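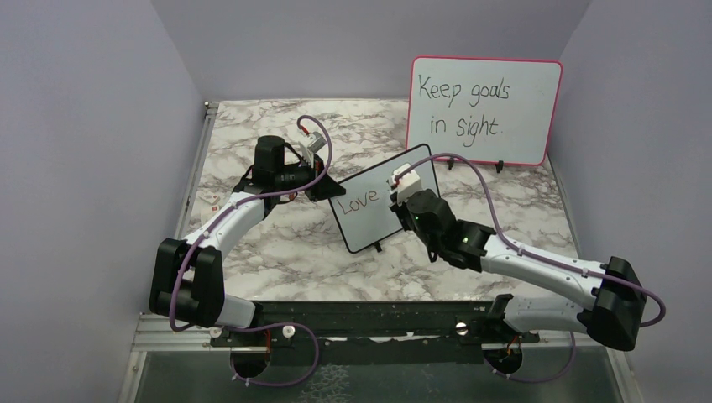
Equipment buyer and planner, robotics lab (part-time, could grow)

Hi, I'm Ljubica Jurić and I run the two-arm manipulation lab at Hirnotell. I need someone who likes spreadsheets and hardware in equal measure, and who won't panic when a supplier changes a lead time the week before we need the part.

We're planning to go from one two-arm station to 3, and right now the plan lives in my head and in a spreadsheet with 46 rows (half of them say "ask Boyang"). Boyang Pan keeps the arms running and knows what wears out. He'd love to stop answering emails about cables.

What you'd be doing:

Getting quotes for arms, grippers, wrist cameras, framing and all the small stuff that never makes it into the first budget — cables, ties, brackets, spare fingers.
Building a budget for the two new stations and keeping it current as prices move.
Working out what we should have on the shelf and what we can wait for. Last May we lost days over a connector!
Buying the everyday things the arms practice on, like little whiteboards and markers. Our petty cash for these is $70 a month, and yes, I want receipts.
Sitting down with Bendik Isaksson, who handles our floor space and power, before anything heavy gets ordered.

You don't need an engineering degree. I'd much rather hear that you've bought equipment for a lab, a shop or a school, that you read a spec sheet before you sign for it, and that you're comfortable calling a vendor back for the third time. If you've dealt with import paperwork, tell me, I'll be thrilled.

The job is 3 days a week and pays $1,631 a week before taxes. Mostly on site, since you'll be checking deliveries, but budget days can be from home.

To apply, send me a resume and a few lines on something you bought for work that you'd buy differently now. Applications close 24/07/2026. Boyang and I read all of them ourselves, so give us a little while to write back.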